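Workshop notebook, Thursday, after lunch

Glue day for the small cabinet, and I am writing this while the first batch sits, so forgive me if it wanders. Parviz Tehrani asked me last week why I bother with hide glue when there is a perfectly good bottle of white glue on the shelf, and I gave him a poor answer at the time. I would like to do a little better here, partly for him and partly for whoever opens this book next winter and wonders what all the jars are for.

Soaking the granules

I weighed out 60 grams of the Jomilska granules and covered them with cold water, a bit more than twice their weight. Last time I used warm water to hurry things along and got a lumpy mess with dry hearts in it, so this time cold, and patience. They swelled up nicely while I ate my sandwich and swept under the band saw (it needed it!). Parviz likes to leave his overnight with a saucer on top, and I can see the sense in that if you remember the evening before, as I never do.

The water here is fairly hard. Hooman Kazemi swears it makes the glue grab faster. I have my doubts, but he has been veneering much longer than I have, so I put a note on the jar and will try bottled water for the next batch.

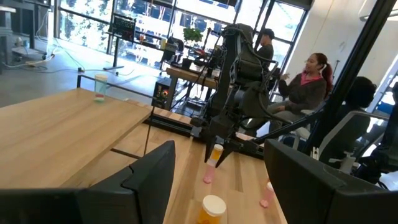

Warming and testing

The pot went up slowly and I held it at 60 Celsius, checking with the long thermometer, the one from Vinham with the chipped handle that I keep meaning to replace. First brushful was too thick and came off in ropes. I stirred in a spoonful of hot water, waited, tried again, and it ran off the brush in a thin steady stream without breaking into drops, just how I like it.

Rubbed two offcuts of pear together and they seized in 22 seconds. For the long joints on the cabinet sides that is too quick for my slow hands, so I warmed the boards by the radiator for 20 minutes first and got a good deal more time to fuss. Lovely feeling when the joint starts to drag under your palms and you know you have to stop pushing.

Left to do

Side panels are glued and resting against the Corgate rack, please don't lean anything on them until tomorrow. The back still wants its rabbet cleaned up on the left, where I wandered off the line. Hooman has my good shoulder plane and I would be glad to have it back before then.

Leftover glue is in the fridge in the jar marked 112, next to the milk. It keeps a week or so and then begins to smell like a barn, so use it or toss it. Parviz, if you want to try some on your stool legs, help yourself, and warm the legs first.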